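# Callska – pince de démonstration à main

Fiche produit, version de juin. Remplace la précédente, qui parlait encore de la poignée droite seule.

Pince tenue à la main pour enregistrer des démonstrations : on fait la tâche soi-même, la pince note l'ouverture des doigts et la trajectoire, le bras rejoue ou apprend derrière. Pas de bras nécessaire pendant l'enregistrement. Se branche aussi en télécommande (voir plus bas) pour ceux qui veulent piloter le bras en direct.

Conçue et assemblée chez Vasconcelos. Logiciel : Kendo, fourni avec.

## En bref

- Deux doigts parallèles, montage symétrique, interchangeables gauche/droite
- Pièces imprimées en 3D, inserts métalliques aux articulations
- Caméra embarquée tournée vers les doigts
- Gâchette à ressort, ressort dur ou souple au choix à la commande
- Liaison USB-C, câble verrouillable
- Utilisable droitier et gaucher
- Enregistrement autonome ou télécommande

Pas étanche. Pas pour l'alimentaire. Pas pour les pièces chaudes.

## Ce qu'il y a dans la valise

- la pince Callska, montée et réglée
- une paire de doigts de rechange
- planche de garnitures adhésives pour les doigts, prédécoupées
- câble USB-C verrouillable
- sangle de poignet
- clé de réglage + vis de doigts (en sachet, attention elles sont petites)
- carte de calibration
- licence Kendo un poste

Le bras n'est pas fourni. Le support mural non plus, c'est une option.

## Caractéristiques

| | |
|---|---|
| Mode | enregistrement à la main / télécommande |
| Capacité mémoire | 300 démonstrations, au-delà il faut vider vers le poste |
| Retard en télécommande | 40 ms sur liaison filaire |
| Durée de vie de la gâchette | près de 2 000 heures |
| Fixation des doigts | vis, par le dessus |
| Alimentation | par le câble |
| Système | Linux, Windows |

Le retard est donné en filaire. En sans-fil ça dépend trop du local, on ne s'engage pas.

## Montrer une tâche à la main

Le mode pour lequel on l'a faite. Marche à suivre courte :

1. Brancher, ouvrir Kendo, attendre le voyant fixe.
2. Passer la carte de calibration devant la caméra. Une fois par séance suffit, et à refaire après un changement de doigts.
3. Ouvrir à fond, fermer à fond, deux fois. Kendo enregistre les butées.
4. Se placer comme le bras sera placé. Même côté de la table, même hauteur.
5. Appui long sur le bouton du pouce : ça enregistre. Faire la tâche. Appui court : ça arrête.
6. Garder ou jeter la prise tout de suite, dans la liste de gauche.

Aller lentement au début. Pas au ralenti non plus, un geste trop décomposé donne un robot qui hésite entre chaque étape. Le bon rythme c'est celui de quelqu'un qui range sans se presser.

Garder l'autre main hors du champ des doigts, sauf si elle fait partie de la tâche.
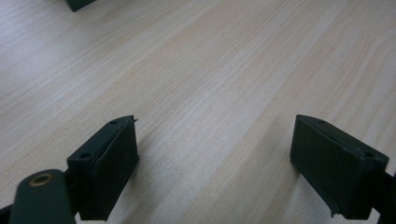

Pour l'enregistrement à la main, le plan de travail compte autant que la pince. Kendo suit les déplacements avec la caméra et il lui faut du contraste entre les doigts et le fond : nos doigts sont vert foncé mat, presque noirs, et sur un bois clair comme celui-ci ils se détachent très bien. Sur un établi sombre c'est plus dur, prévoir un set clair ou un carton. Éviter le verre et l'inox poli. Lumière diffuse de préférence, un spot direct met des reflets sur la table et le suivi saute. Si le suivi se perd, la prise passe en orange dans la liste ; elle reste exportable mais on conseille de la refaire.

Combien de prises ? Ça dépend de la tâche. Pour saisir un objet toujours posé au même endroit, 11 bonnes prises ont suffi sur notre banc. Dès que la position change il en faut beaucoup plus, et surtout des prises variées. Déplacer l'objet, le tourner, partir d'un autre coin. Refaire le même geste au même endroit n'apporte pas grand-chose.

Garder aussi quelques prises où l'on rate et où l'on se reprend. Les marquer « reprise » dans Kendo, il sait s'en servir.

## Télécommande

Même pince, même câble, le bras suit en direct. Utile quand on veut que l'opérateur sente les limites du vrai bras : portée, vitesse, angles impossibles. À la main on fait facilement des gestes que le bras ne peut pas refaire.

- choisir « Télécommande » dans Kendo **avant** d'allumer le bras
- placer la pince dans la posture de départ affichée
- maintenir la gâchette arrière pour autoriser le mouvement, lâcher = arrêt
- échelle réglable, commencer à demi-vitesse

La gâchette arrière ne remplace pas l'arrêt d'urgence du bras. L'arrêt d'urgence doit rester à portée de main, personne dans la zone du bras pendant le pilotage.

Contrôleurs reconnus : la gamme Tallex complète. Pour les autres, passer par l'interface ouverte de Kendo, documentation sur demande. Ça marche mais il y a un peu de travail coté client, compter l'intégration dans le planning.

## Doigts et garnitures

Les doigts sont des pièces d'usure. La garniture encore plus.

**Garniture.** Adhésive, posée sur la face intérieure du doigt. À changer dès qu'elle se décolle franchement ou qu'elle devient lisse. Décoller, dégraisser à l'alcool, laisser sécher, poser de haut en bas en appuyant au centre, arraser au cutter. Un coin relevé se recolle avec une pointe de colle contact. Ne pas laisser une languette dépasser du côté de la prise, elle accroche les objets fins (étiquettes, sachets, fil).

**Doigts nus.** On peut travailler avec une seule garniture, ou aucune, pour les objets souples. Le signaler dans la fiche de la tâche, sinon le réglage de serrage est faux. Et monter la même configuration sur le bras ! Une démonstration faite avec garniture et rejouée sans, ça glisse.

**Bavures.** Les pièces sortent d'impression, il peut rester un petit excès de matière sur une arête. Lime fine ou lame, deux passages. Rien à renvoyer pour ça.

**Changement de doigts.** Desserrer, retirer, remettre, serrer sans forcer. L'insert est en métal mais le plastique autour ne l'est pas. Puis calibration, étapes 2 et 3.

Fichiers des doigts fournis avec la licence. Beaucoup de clients redessinent les leurs : pointe fine, crochet, doigt large pour boîtes. Garder l'entraxe des vis et la hauteur de la pointe, le reste est libre.

## Kendo, le logiciel

Liste des prises, lecture image par image, courbe d'ouverture des doigts sous la vidéo. On coupe le début et la fin à la souris. Étiquettes libres. Export vers un dossier par tâche.

Ce qu'il ne fait pas : entraîner le modèle. Il prépare les données, vous les envoyez où vous voulez. Tout reste sur le poste, pas de compte à créer, pas de connection obligatoire.

Mises à jour gratuites la première année, payantes après si vous en voulez. L'ancienne version continue de tourner.

## Questions qui reviennent

**On peut utiliser deux pinces en même temps ?**
Oui. Deux câbles, deux ports séparés (pas de hub), choisir « bimanuel ». Les deux prises sont synchronisées. Calibrer l'une après l'autre.

**Les doigts ne ferment pas complètement à l'écran.**
Butées mal apprises. Refaire l'étape 3, fermer vraiment à fond.

**La gâchette fatigue la main.**
Ressort souple, référence dans le bon de commande. Se change en cinq minutes. Et faire des séances plus courtes, les prises de fin de séance sont rarement les bonnes.

**Ça marche avec des gants ?**
Gants fins oui. Gants épais, le bouton du pouce devient difficile.

**Noir au lieu de vert ?**
Pas pour l'instant. Le suivi est réglé sur cette teinte.

## Options

- kit bimanuel : deuxième pince + câble
- doigts longs, doigts étroits, par paire
- planche de garnitures supplémentaire
- support mural
- demi-journée de prise en main, sur site ou à distance

## Commande, retours

Devis et délais : Mylene Dalisay, service commercial. Indiquer le bras utilisé, le contrôleur, et si possible une vidéo de la tâche faite à mains nues. Même filmée au téléphone, ça aide à choisir les doigts.

Questions techniques, intégration, interface ouverte : Dirceu Andrade. Joindre le journal Kendo (menu Aide, « Exporter le journal »).

Prêt d'essai possible, deux semaines, valise complète. Retour dans la valise d'origine svp, les mousses sont découpées pour. Garnitures entamées non facturées.

Garantie un an hors doigts, garnitures et câble.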